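Every winter I get the same sort of question, from people who have cleared off the big table for a sewing pattern or a glue-up or a mountain of packing, and want to know how to keep the top nice without buying a fancy mat. My answer has been brown kraft paper and blue tape for longer than I care to add up, so I thought I would put everything I know about it onto one page, along with a few words on cardboard tubes, which are the best free thing a workshop ever gets.

*Last gone over January 16, 2018*

## Papering the table

Start with a clean, dry top. I know that sounds fussy when the whole idea is to cover it up, but one crumb of dried glue under the paper will make a bump that you'll find with your pencil every single time. Wipe it, let it dry, and go over it with the flat of your hand.

Buy the paper on a roll if you can, and get the heavier kind. I use the Dasard roll, stock number 1271, mostly because the hardware store in Woltomthorpe keeps it by the door and I'm a creature of habit. Any good stout brown paper will do. Folded sheets are cheaper and perfectly all right, but a fold leaves a ridge that never quite goes away, so plan for it to land toward the far end where you aren't going to be cutting or drawing.

1. Roll the paper out the long way and let it rest for an hour or so. It wants to curl, and it will be much better behaved if you give it time (put a few books on the corners and go have your coffee).
2. Tape down one short end first, all the way across.
3. Walk to the other end and pull gently, smoothing from the middle outward. Don't haul on it! Paper that is stretched too tight will tear at the first damp spot.
4. Tape the second end, then the long sides, and fold the extra under the lip of the table if there is one.

## Marking out squares

I used to skip this step and now I wouldn't be without it. Strips of blue tape run the length of the table, then more strips across, and you have a grid that tells you where everything goes. One square for the pieces waiting, one for the pieces in hand, one for the finished ones. If you share the table, it saves a good deal of "have you seen my" as well.

Measure from one edge only, and keep measuring from that same edge, or the small mistakes pile up and your last row comes out looking like a slice of pie. I make a light pencil tick at both sides and stretch the tape between them in one long pull. Press down the middle first and then the ends. Short bits of tape patched together will always wander.

Your squares needn't match anybody else's. Mine are 440 millimeters on a side, for no better reason than that the lid of my old parts box is that size and I used it as a ruler. For quilt blocks or jigsaw sorting you would want them smaller, and for potting up plants you could get away with three big ones.

Try the grid out with something plain before you load up the table. A tall cardboard tube stood on end is what I'd reach for, as it shows you right away whether the surface is level and whether a tall thing is going to be in your way.

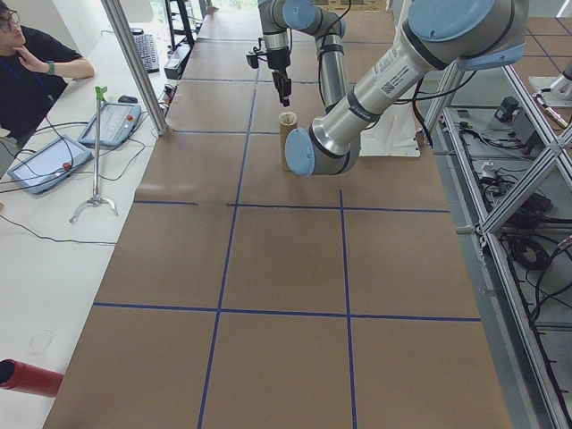
## Getting the most out of cardboard tubes

Save the stout ones. The thin tubes from gift wrap crush if you look at them sideways, but the kind that comes inside a roll of fabric or heavy paper will last for years. I have one from a Ziółkowski upholstery order that has been a rolling pin for felt, a stake for a sick tomato and a handle for the blind in the back room, and it's still going.

- **Storing patterns and plans.** Roll them around the outside of the tube with the drawing facing out, and hold them with a strip of cloth. A rubber band will bite into the edge.
- **Dowels and knitting needles.** Stand the tube in a corner, with a circle of thick felt in the bottom if you've closed it off.
- **Cords.** Fold the cord up loosely and tuck it into a short piece of tube. Write on the outside what it belongs to. (Do it now. You will not remember in October.)
- **Sanding curves.** Wrap sandpaper around the tube and tape the seam on the inside of your grip.

To cut one square, wrap a sheet of paper around it until the edges meet neatly, trace along the edge, and saw slowly with a fine-toothed saw, turning the tube as you go. A bread knife works too, though I'd not tell whoever bakes the bread. Rub the cut end on sandpaper laid flat and it will stand up straight.

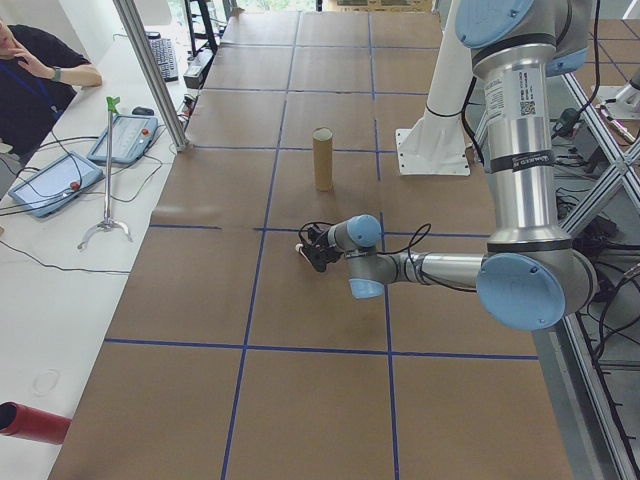
If you stand tubes on the table while you work, keep them away from the front, where a sleeve will catch them. I like mine well inside a square and a little back from the middle. A tube with long things in it gets top-heavy very quickly, so tape a flat stone or a bag of rice into the bottom, or else keep that one on the floor.

## Keeping cords and screens off the paper

Anything with a plug or a screen is happier on a side table of its own, set alongside the big one. You keep the whole papered surface for the work, and you aren't forever lifting a keyboard to find your pencil. Leave some slack in the cords, and run them along the back where you can. My side table is a plain white Tikon desk from a yard sale, and it has earned its keep many times over.

## When to change the paper

Small stains don't matter. A tear does, and so does any place where the tape has begun to lift, as it will pick up lint and then stick to your good fabric. Patch a tear with a square of fresh paper taped on all four sides. When there are more patches than paper, pull up the tape slowly, folding it back low over itself, and do it on a warm day if you have the choice - cold tape tends to leave its glue behind. A little cooking oil on a rag takes off what's left, followed by soapy water and a dry cloth.

Old sheets go under the car, around the good dishes, or down between the bean rows with straw on top, once you have picked off every last bit of tape.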